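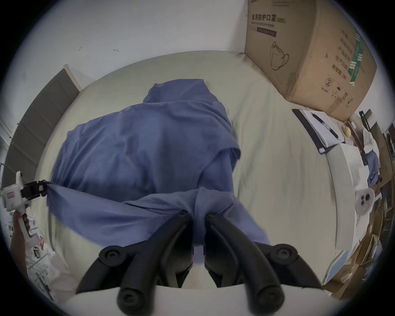
A demonstration, in the sense I use on these pages, is one complete go at a task, recorded from start to finish so that a learning system can copy it later. People also say "episode" or "demo", and I swap between them without meaning to. With hand-held grippers, the person doing the task holds the same sort of jaws the robot will have, so whatever the jaws can't manage never gets into the examples in the first place. Cloth is my favourite subject for this (and the one I complain about most!). One gripper has a corner of a blue garment and is pulling it taut, the other has pinched a fold near the middle, and between them you've got the basic problem: every pull changes the shape of everything else. A mug stays a mug when you pick it up. A shirt turns into some new lump.

What goes into a demonstration

At the very least you need the view from the gripper, the path it travelled and how far open the jaws were at each moment. Some setups add a view from the head, which helps a lot when the cloth is bunched right up against the gripper and its own camera sees nothing but fabric. The streams have to share a clock. In the Tritwood set, which I helped with in April, we spent longer on lining up the clocks than on folding, and I'd still rather do that again than try to mend the timing afterwards.

Tritwood ended up with 1067 demonstrations that we kept, out of some 2000 recorded. That sounds wasteful, and I thought so too until I'd sat through a few evenings of checking. Dropped corners, a thumb over the lens, a fold that was really just a scrunch — they all add up.

Starting states

This is the part I'd tell a newcomer to read twice. If every demo begins with the garment laid out nicely, the robot learns to fold garments that are laid out nicely, and then somebody hands it real washing. So the cloth gets crumpled and dropped before each go, and it shouldn't always land in the same spot. The Stultier guide has 22 starting states for a single shirt, with little sketches, and I used it for ages before I worked out that my own dropping habit only ever gave me 3 of them. I throw to the right, apparently.
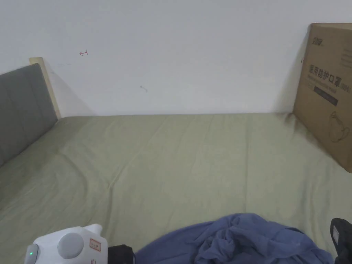
The same goes for what's nearby. Mak, which is the small folding set most people try first, was all recorded on one bare table, and a model trained on it can get very confused by a pillow. I like a bit of ordinary mess at the edges for that reason, so long as it stays out of the way of your elbows. Changing the bedding between batches is cheap and does more good than you'd think.

Pace and mistakes

Go slower than you would at home, but don't stop dead. Long pauses teach the system to pause, and I've watched an arm hover over a sleeve for ages because I used to do exactly that while thinking. Small slips are worth keeping if you put them right in the same go: losing a corner and picking it up again is a useful thing to have on record. A slip that ruins the fold goes in the bin, or in a separate "failed" folder if you've got the space.

Labels

Opinions vary here. Stultier wants a short line of plain text for every demo ("fold the blue shirt in half"), Mak has none at all, and Tritwood has them for each step, which was a slog. I'd go for the short line.

See also: Cloth states; Gripper calibration; Dropped frames; Head views

Home Contents Random page Recent changes Help

Flullesura, the household robot learning wiki | Contact | Text may be reused with credit | Page last edited 2019-10-22 | Back to top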